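Plates, bowls, the lot – kitchen page

Quick page this, before I lose the notes. People kept asking at the sale what we kept and what went, so it's all on here in one place. Text first as the rest of the pictures are still to be put up, I'll slot them in as I get to them. Captions are written already so you can at least read those.

Background for anyone new: Solange Miranda's kitchen, the back one with the window that sticks. We moved the crockery in there last June from Osvaldo's flat, 11 boxes, two of them nothing but saucers. Nothing matched. Still doesn't much.

Names we use for the sets, so the captions make sense –
Wireck: the everyday plates, plain colours, no pattern.
Guillot: the good ones with the thin gold line. Sundays and visitors.
Lelow: bowls. Deep, heavy, chip if you look at them.
Poltell: odds and ends, mostly jugs.

CAPTIONS (pictures to follow for these)

Boxes in the hall
All 11, before unpacking. Osvaldo Vasconcelos wrote on the sides in pencil so half of it you can't read. "Misc plates??" was his best one.

Newspaper everywhere
Took a whole evening. Kept one sheet with a good recipe for plum tart, the rest went in the recycling. If anyone has the bottom half of that recipe please get in touch, it stops at the pastry.

Lelow bowls, drying on a tea towel
Came up lovely after a soak. Seven of them. There was an eighth but it didn't survive the stairs.

Guillot, top cupboard
Stacked with kitchen paper between each one. Solange wanted felt, we had kitchen paper. Please put it back if you take one down.

The jug shelf
Poltell jugs, biggest at the back. The one with the glued handle is for flowers ONLY. Don't put hot milk in it, Osvaldo.

Cupboard doors off
Hinges were shot. New ones fitted the same weekend, doors now close all the way, first time in years I'm told.

Sale table
40 pieces priced up and most of them gone by lunch. The saucers did not go. Nobody drinks out of a saucer set any more I suppose. They're back in the box under the stairs if you want some, just ask.

The shelf liner
Blue check, off the market. Cut too short on the left so there's a strip added in. You'd have to know to look for it.

Odd lids
A drawer full. Tried every lid on every pot, found homes for 2. The rest are waiting for their pots to turn up, which I doubt they will.

That's the lot for the ones still to come. Now the one that is up, from the Wireck plates:
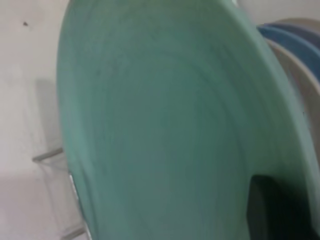

Page last changed: February 5, 2023

Wireck plates, stood up in a row – sage green nearest, then the beige and the blue behind. The green is my favorite, sorry, favourite, of all of them. Bit of mottling on it and faint darker streaks, which I like, makes it look less shop-bought. Solange prefers the blue.

We keep these ones on their edges and not in a pile. Much easier to pull one out when you've got a pan in the other hand, and the ones at the bottom get used for a change. In Osvaldo's flat they were piled so high that the same plate came out every night for years, poor thing.

For washing – warm water, soft cloth, no scourers. The matt ones show every scratch. Tomato sauce wants rinsing off straight away or you'll be at it all night. Not the dishwasher please, teh gloss went off two of the Guillot that way and we'd like to hang on to these.

If you're after spare Wireck side plates I have a few put by. Sage or beige, no blue left. Collect only, I'm not posting crockery again after last time. Leave a note in the guestbook with a day that suits and I'll dig them out.

More pictures when I find the cable. Jugs first probably, then the Lelow bowls.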